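Vocal mics feeding back in a low basement room, guitars fine

Posted by Amra Matić

Running sound for house shows in a basement, low joist ceiling, concrete floor, block walls on three sides. The band stands against the short wall. PA is two powered tops on poles and one powered wedge for the singer, all fed from a small analog mixer with a three-band EQ per channel and no graphic on the outputs. Vocal mic is an ordinary cardioid dynamic.

With the room empty I can get the vocal over the drums. Once the band plays I push the fader and it rings, sometimes a low hoot, sometimes a whistle when the singer cups the mic. Turning down the low knob helps the hoot but the vocal gets thin. Next show is Friday with three bands, one of them (Dorisano) with two singers. I can't buy anything before then. What order should I try things in?

Mizanur Amarasinghe

Placement first, EQ second.

Put the tops in front of the line of the vocal mics, toed slightly toward the audience. In most basements they end up level with the drummer because that is where the outlets are. Run an extension.

The wedge goes directly behind the mic for a cardioid, pointing up at the singer's face. If you ever switch to a supercardioid, the null moves off to the sides and the wedge has to move with it. Check the polar pattern on the sheet that came with the mic before assuming.

Engage the high-pass on every vocal channel. On most small mixers it is fixed at 80 Hz, or close to it. That alone will not cure a hoot, which is usually higher, but it stops stand thumps and kick spill from eating headroom. Then bring the low knob back to flat and listen again. You may have been cutting 80 Hz with the shelf when the trouble was in the low mids.

Ask the singer to hold the mic by the body. Covering the rear of the grille closes the ports and the mic turns close to omni. No EQ setting fixes that.

Valter Louro

just turn the guitars down. every basement I've played the amps are way too loud and then everyone blames the vocals

Nuwan Karunaratne

Valter is right, although it needs a method. Set the drums as the reference, since they have no volume knob. Bring the guitar amps up until they sit level with the snare at the singer's position, then stop. Tilt the cabinets back so the players hear them at ear height and they will accept less level. 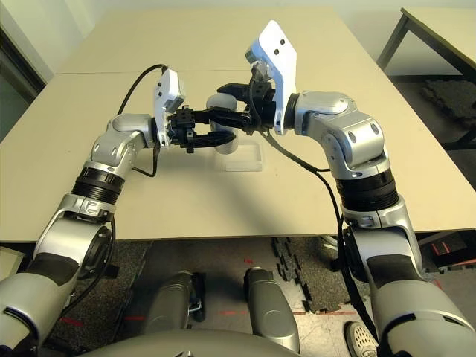

After that, ring out the wedge. Raise the monitor send slowly with the mic live until it just starts to ring, note whether it is low, mid or high, trim that band a little, and repeat twice. Past that point you are only removing tone. Pull the send back a few dB from where it rang and leave it there.

For the two-singer set, mute whichever mic is not in use. Each doubling of open mics costs 3 dB of gain before feedback — not much on paper, but in a room like that it is usually the margin you have.

Put tape next to each fader at its safe limit. We did this at the Siriwardena house for a season and changeovers got shorter.

Amra Matić

Moved the tops forward last night and ran a longer cable. Clear improvement with just the drummer and me shouting. Will try the wedge procedure at soundcheck. The high-pass switches were off on both vocal channels.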